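Print this page
E-mail this page

Research Associate in Robot Manipulation (Simulation-to-Real Transfer)

Grewal Laboratory, Manipulation Group
Reference: 639
Closing date: 20/08/2019
Full time, fixed term for 2 years

Background to the post

The Manipulation Group studies how far a grasping policy trained entirely in simulation can be used on a physical arm without further training. Our current method, Dolonine, generates furnished rooms, places household objects on the available surfaces and varies lighting, surface texture and camera position between episodes. A policy is trained on the rendered images and joint states, then run unchanged on the arm in the laboratory.

The main result to date is that varying the arrangement of objects matters more than varying their appearance. Policies trained on many layouts with few textures transferred better than policies trained on few layouts with many textures, at equal training cost. The effect was strongest where objects stood close together or differed greatly in height. It was weak for single objects on a clear surface. We do not yet have a satisfactory account of why, and this is the question the post is intended to address.

Each test set in Dolonine consists of 200 generated layouts held back from training. Objects are drawn from a common pool and are not matched to the room, so that a knife, a vase, a smartphone and a glass dish may share one wooden table. The arm model is a Franka Emika unit, and its starting pose relative to the furniture is part of what is varied.

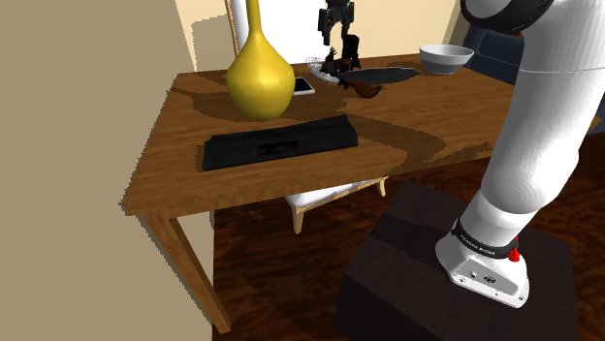
Duties

1. To design and run experiments separating the effects of layout, object shape and surface appearance on transfer.

2. To extend the Dolonine layout generator to cover stacked and partly hidden objects. The present generator handles objects resting on other objects, but contact between them is often unstable over long episodes.

3. To maintain Fletine, the group's evaluation software, which replays a policy against a fixed test set and records the cause of each failure (missed grasp, collision, dropped object, time limit).

4. To measure agreement between simulated and physical failures. Transparent and thin objects are of particular interest, as depth readings for these differ most between the renderer and the laboratory sensors.

5. To prepare results for publication and to contribute to the public release of the test layouts.

6. To give occasional help to research students using the laboratory arm.

Essential requirements

A doctorate in robotics, computer vision or a related subject, or submission of the thesis before the start date. Sound programming in Python and C++. Experience with at least one rigid-body physics engine. Knowledge of experimental design, including the reporting of variance across training seeds.

Desirable requirements

Practical work with a seven-joint arm under torque control. Experience of rendering pipelines. Familiarity with reinforcement learning or imitation learning at a level sufficient to modify an existing training loop.

Place of work and equipment

The post is based in the Otel Building. The group has 14 members and shares a computing cluster with the vision laboratory on the same floor. Time on the physical arm is booked in half-day sessions.

How to apply

Send a curriculum vitae, a list of publications and a statement of no more than two pages describing one experiment you would run in the first six months. The statement should name the variable to be changed, the quantity to be measured and the result that would count against the hypothesis. Quote the reference number on all documents. Applications without a statement will not be considered.

Interviews will include a short technical talk and a discussion of the statement. The post is available immediately and should be taken up no later than March.

Print this page
E-mail this page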